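Bath toy

A bath toy is a plaything meant to be used in the tub, and it is among the first things many small children learn to ask for by name. Ducks, boats and fish are the old favourites, though sea creatures of every sort have joined them over the years – whales, crabs, octopuses and, rather charmingly, jellyfish.

Jellyfish toys usually have a rounded body that a child can get both hands round, with tentacles trailing underneath. Makers like to dress them up a little, and a small yellow duck riding on top of a white dome, with clear wavy tentacles below, makes a very cheerful companion at the end of a long day. 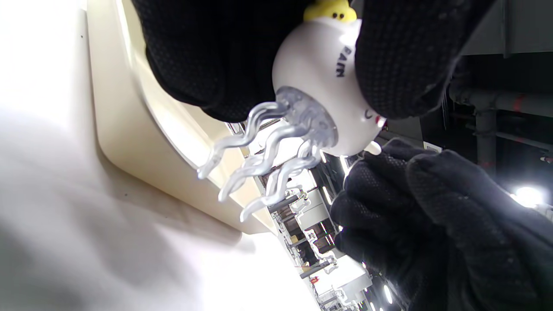 Parents writing to the Skallden household letters page have plenty to say on the matter, one of them remarking that seven toys in the water is a party, but that all seven have to be fished out, rinsed and stood on a towel before anybody gets a bedtime story.

Drying is indeed the part most often skipped. Toys with a hole in the base can hold water for days and grow mould inside, so they are best squeezed out well and left somewhere airy. Many families keep theirs in a net or an open basket near the tub – a lidded box keeps the damp in. Toys with cracks or loose parts should be thrown away.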